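Thread: Brulto, Simulationspaket für Küchenmanipulation, nach dem Testzeitraum. Ich habe die Version mit Kühlschrankmodul geprüft, auf eigener Hardware, mit eigener Policy. Es geht um Installation, Gelenkmodelle, Kontaktverhalten und Lizenz. Rendering nur am Rand.

1/ Lieferumfang: Szenengenerator, Asset-Bibliothek, Python-Schnittstelle, Auswerteskript. Die Physik kommt von Piltomska und wird als separates Paket mitinstalliert. Wer Piltomska schon in einer anderen Version auf dem Rechner hat, sollte eine eigene Umgebung anlegen. Die Fehlermeldung bei Versionskonflikt nennt nur einen fehlenden Symbolnamen und sonst nichts.

2/ Installation unter Linux: ein Paketaufruf, danach Download der Assets. Der Download bricht bei instabiler Leitung ab und beginnt wieder bei null. Es gibt einen Offline-Installer, aber nur auf Anfrage beim Support. Antwort kam am selben Nachmittag, mit funktionierendem Link.

3/ Die Bibliothek enthält laut Manifest 1181 Objekte mit Kollisionsgeometrie. Lebensmittel sind gut vertreten, Geschirr mittelmäßig, Verpackungen schwach. Die Kollisionskörper sind konvex zerlegt. Bei Henkeln und Bügelgriffen ist die Zerlegung fein genug, bei Sieben und Körben nicht.

4/ Kühlschrankmodul: mehrere Bauformen, darunter French Door mit Schubladen unten. Türen und Schubladen sind echte Gelenke mit Reibung, Dämpfung und Anschlag. Alle Parameter lassen sich pro Episode randomisieren. Die Grenzen stehen in einer YAML-Datei, die ordentlich kommentiert ist.

5/ Was fehlt: ein Modell der Magnetdichtung. Eine reale Kühlschranktür braucht am Anfang deutlich mehr Kraft als danach. Bei Brulto ist das Moment über den ganzen Öffnungswinkel fast konstant. Eine Policy, die nur darin trainiert wurde, zieht am echten Gerät zu zaghaft.

6/ Workaround: Losbrechmoment über den Callback vor jedem Physikschritt selbst aufschalten, winkelabhängig, nach wenigen Grad auf null. Das sind wenige Zeilen Code. Der Hersteller führt das Thema im öffentlichen Tracker als »geplant«, ohne Termin.

7/ Griffe. Stangengriffe an den Türen verhalten sich plausibel, solange die Finger parallel anliegen. Bei schrägem Anfahren rutscht der Kontaktpunkt in kleinen Sprüngen. Ein kürzerer Zeitschritt hilft, kostet aber Durchsatz. Griffmulden an Schubladen sind schwieriger — dort entscheidet die Fingerform mehr als der Regler.

8/ Meine Testreihe: 3684 Episoden, verteilt auf Tür öffnen, Schublade öffnen und Objekt aus dem Fach holen. Startpose des Arms und Position der Objekte randomisiert, Beleuchtung fest. Gewertet wurde mit dem mitgelieferten Auswerteskript, unverändert.

9/ Türöffnen lag am Ende bei 88 Prozent. Die Fehlschläge verteilen sich ungleich: Der größte Teil entsteht vor dem ersten Kontakt, wenn der Unterarm an die Nachbartür oder an die Arbeitsplatte stößt. Mit dem Griff selbst hat das wenig zu tun.

10/ Das Auswerteskript wertet »Tür offen« ab einem festen Winkel, den man nicht ohne Weiteres findet. Er steht als Konstante im Quelltext und fehlt in der Konfiguration. Wer Ergebnisse mit anderen vergleicht, sollte den Wert immer mit angeben. Eine spaltbreit geöffnete Tür nützt beim Entnehmen nichts.

11/ Kameras: frei platzierbar, auch an Gliedern des Arms. Intrinsik und Extrinsik werden pro Bild sauber mitgeschrieben. Tiefenbilder sind ideal, also ohne Rauschmodell. Bei glatten, hellen Gerätefronten ist das der größte Unterschied zum echten Sensor, und das Rauschen muss man selbst ergänzen.

12/ Zum Rendering: weiches, gleichmäßiges Licht, einfache Texturen, kaum harte Schatten. Für Policies auf Gelenkzuständen egal. Für bildbasierte Policies würde ich Licht und Materialien aggressiv variieren. Glasböden werden transparent gerendert, Spiegelungen darin sind sparsam.

13/ Durchsatz: Ohne Kameras skaliert es auf der GPU sauber. Mit Kameras wird der Speicher zum Engpass, bevor die Rechenleistung ausgeht. Auf meiner Maschine mit 2 Karten war die Verteilung ungleich, bis ich die Umgebungen von Hand zugewiesen habe. Die Automatik füllt erst die erste Karte.

14/ Vergleich mit Gwilliam, das ich vorher benutzt habe: Gwilliam hat die besseren Kontaktmodelle und die schlechtere Asset-Bibliothek. Für Greifen auf dem Tisch bleibe ich dort. Für Möbel und Geräte mit Gelenken spart Brulto mehrere Wochen Modellierarbeit.

15/ Clumley habe ich nur kurz angesehen. Die Szenen sind hübscher, aber die Türen sind teils animiert und reagieren nicht auf Kräfte. Für Manipulation unbrauchbar, für Navigation wohl in Ordnung.

16/ Lizenz: pro Arbeitsplatz, jährlich, Rechenknoten ohne Bildschirm sind frei. Erzeugte Daten darf man weitergeben, die Assets selbst nicht. Ob gerenderte Bilder mit vollständig sichtbaren Assets in einen öffentlichen Datensatz dürfen, ist im Text unklar formuliert. Der Support sagt ja. Schriftlich geben lassen.

17/ Dokumentation: Referenz vollständig, Tutorials knapp. Das Beispiel für Schubladen läuft in der aktuellen Version nicht durch, weil ein Argument umbenannt wurde. Im Changelog steht es, im Tutorial noch nicht.

18/ Empfehlung: kaufen, wer Geräte mit Türen und Schubladen braucht und bereit ist, Dichtung und Sensorrauschen nachzurüsten. Abwarten, wer direkt auf reale Hardware übertragen will. Ich verlängere um ein Jahr und hänge den Callback aus 6/ an, sobald er aufgeräumt ist.

19/ Kühlschrankmodul, drei Ansichten, alle simuliert:

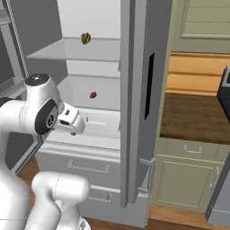
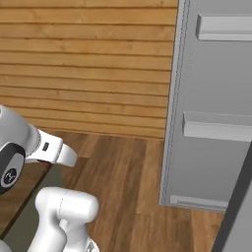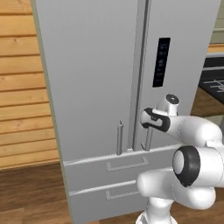 Autor des Threads

20/ Nachtrag zu 9/, wegen der Rückfragen: Kollisionen mit der Nachbartür zählen bei mir als Fehlschlag, auch wenn die Zieltür danach noch aufgeht. Das Auswerteskript sieht das lockerer. Den Filter dafür lege ich zum Callback dazu.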